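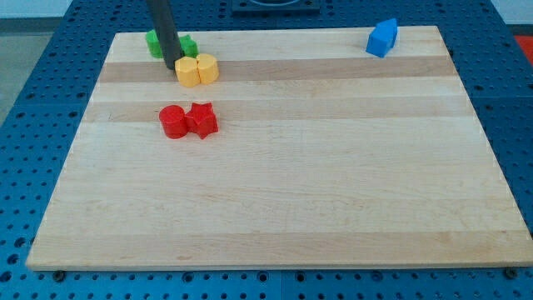
Plastic test blocks on the maple board at the Masberg test bench, Clestport.

Masberg publishes results of gripper controller comparison

CLESTPORT, April – Masberg has published the results of a bench comparison of 3 gripper controllers for small-part handling. The trial used one arm and one gripper throughout, so that differences in the figures could be traced to the controller alone.

Each controller ran the same block-sorting task on a wooden board fixed over a perforated table. The parts were small plastic shapes in several colours, among them cylinders and star-shaped prisms. Start layouts included blocks set touching one another as well as blocks standing alone.

A total of 1713 picks was logged. Of these, 895 were made from touching groups, where the gripper has least room to close. Controllers were updated at a fixed rate of 100 Hz.

The Idolitz position controller gave the shortest cycle times on isolated parts but disturbed neighbouring blocks more often than the other two. The Pennington force controller was slower on approach and moved fewer neighbours. Masberg's own hybrid controller fell between them on speed and matched the Pennington unit on touching groups.

Star-shaped parts remained the hardest for all the controllers. Most failed picks came from contact on a point – the part turned before the grip was complete. Masberg plans to repeat these runs with softer finger pads.

The test layouts, pick logs and controller settings are available on request from the Clestport office. Arm calibration files are supplied separately.

Notes to editors
Masberg builds and tests control equipment for light assembly. Idolitz and Pennington supplied their controllers for the trial and saw the results before publication.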